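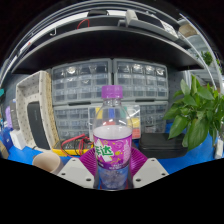
Fruit soda

Fruit soda is a sweetened, carbonated soft drink flavored with fruit juice, fruit extract, or flavorings meant to taste like fruit. Orange, grape, lemon, lime, cherry, strawberry, apple, and pineapple are among the most widely sold kinds, and there is hardly a fruit that someone hasn't tried to put bubbles into. The drink is known by many local names. In parts of the United States it is simply "pop," in Scotland many older people call any fizzy drink "ginger," and in much of the English-speaking world the word "lemonade" can mean a clear carbonated drink with a lemon or lemon-lime taste.

The category is wonderfully wide. At one end are cloudy drinks made with a good share of pressed juice, which can be tart and even a little bitter. At the other are clear, brightly colored sodas that contain no fruit at all.

History

People have been drinking fizzy things made from fruit for far longer than there have been soda factories. Fruit left with sugar and water will ferment and give off gas, and many regions had lightly sparkling household drinks made this way. The great change came in the late 1700s, when chemists learned to dissolve carbon dioxide in plain water. The result was sold first as a copy of natural mineral water and was thought to be good for the stomach.

Druggists who sold carbonated water began to add syrups to it, and lemon was an early favorite. The soda fountain grew out of this trade. By the second half of the 1800s a large American fountain might offer dozens of syrups, many of them cooked down from fresh fruit in the back room. Raspberry, pineapple, and sarsaparilla stood side by side on the menu, and customers mixed them freely.

Bottling took longer to get right. Corks dried out or flew off, and much clever work went into holding the gas in. The crown cap, patented in the United States in 1892, finally gave small bottlers a cheap and dependable seal, and local fruit sodas spread quickly afterward. Plastic bottles made of PET came into use for soft drinks in the 1970s, and the screw cap let a drinker close the bottle again and save the rest.

Regional bottlers

The smaller bottlers are the most colorful part of the story. A typical firm served the towns a delivery truck could reach in a day and made whatever flavors people there would buy. Hilmont, a river town with good spring water, is a fine case. The Relletti works opened there with a lemon soda and a sour cherry soda, and its cherry was so well liked that cooks in the town used it in cakes and ham glazes. Its rival, Cirillo, answered with a blood orange drink made from juice brought in by rail each winter. In its best year Cirillo filled 1,914 cases of it before the juice ran out, and the last of the season was sold under the counter to regular customers.

The local historian Thomas Rinaldi collected the recipe books of both firms and published them with notes on 18/02/1999. His notes are a delight. They show that the Relletti cherry syrup was steeped with cracked cherry pits for an almond-like taste, that the two firms borrowed sugar from each other in lean months, and that a celery and green apple soda was sold for one summer and never made again. Rinaldi also traced 1,055 surviving labels, many of them soaked off bottles by children.

Stirnska, another drink found in Hilmont shops of the period, was a plum soda with a dark, almost smoky taste. It was served very cold in small glasses. The recipe has not been found, although Rinaldi believed that dried plums were used along with fresh ones.

Ingredients

Most fruit sodas are made of carbonated water, a sweetener, an acid, flavoring, and often color. Cane sugar, beet sugar, and corn syrup are all common, and diet versions use low-calorie sweeteners. Citric acid gives a quick, sharp sourness that suits lemon and orange. Malic acid, found naturally in apples, has a slower sourness that lingers, and tartaric acid is at home in grape drinks.

Flavor is where the craft really shows. Much of the smell of an orange sits in the oil of the peel and not in the juice, so a soda made with juice alone can taste surprisingly flat. Good orange sodas lean on the peel oil. Oil and water do not mix, and makers use gums or starches to keep the fine droplets spread evenly through the drink. The same droplets can give an orange soda its soft, cloudy look.

Grape soda is a story in itself. The flavor familiar to Americans comes from the Concord grape, which contains a strongly scented compound called methyl anthranilate. People who grew up with other table grapes often find that grape soda tastes nothing like grapes, while anyone who has eaten a ripe Concord off the vine recognizes it at once.

Carbonation

Carbon dioxide dissolves best in cold water under pressure. Some of it forms carbonic acid, which adds its own bite and makes a sweet drink seem fresher. Flat soda tastes much sweeter than the same drink with its bubbles. Fruit sodas are often carbonated a little more gently than colas or mixers, so that the softer flavors are not lost, although lemon-lime drinks tend to be lively.

Use in food

Fruit soda is a cheerful guest in the kitchen. It is poured over ice cream to make floats, frozen into ices, stirred into gelatin, and mixed into punches. In March, when fresh local fruit is scarce in Hilmont, bakers still make a thin sheet cake with cherry soda in the batter and more of it boiled down for the icing.

See also

Carbonated water
Cream soda
Ginger ale
Soda fountain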